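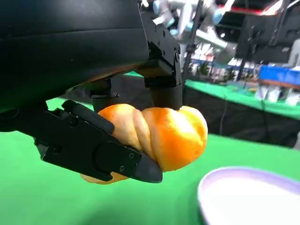 Is Your Town Really the "Best Place to Start a Business"?

Maybe you have seen a sign like this on the way into a town: "Number 1 for New Businesses!" It sounds great. But who decided that? And how did they know?

A list that puts places in order, from best to worst, is called a ranking. Grown-ups love rankings. Mayors put them in speeches. Before you believe one, ask a few nosy questions.

Who made the list?

Let's say a company called Onero ranks 67 towns, and the town of Mollura comes first. Hooray for Mollura! Now suppose Onero also sells office space in Mollura. Hmm. The list could still be fair, but you would want to know that before you clapped.

What did they count?

Mollura had 806 new businesses last year. The town of Greco had only 50. Easy win, right?

Slow down. Mollura is a big place and Greco is tiny. If Greco has 700 people living in it, then 50 new businesses is one for every 14 people. That's a lot! A list that only counts the total will nearly always pick the big town.

What did they leave out?

Starting a business is the easy part. You fill in a form, pay a fee, and you have one. Keeping it open is harder. Lucrezia Bellini started a shoe repair shop called Clutulik, and it counted as one new business on the day she signed the papers. If she had closed a month later, it would still have counted.

Her neighbor Samuele Rinaldi fixes bikes. He moved to Mollura after reading that it was number 1. "The list didn't say anything about the rent," he says. The rent was very high.

So are all rankings junk?

No. Some are made with care, and they tell you just how they did the adding up. Look for that part — it is often in small print near the end. If you can't find it anywhere, be suspicious.

Try it yourself

Rank five playgrounds near you. First go by number of swings. Then go by how much shade there is. Did the same playground win both times?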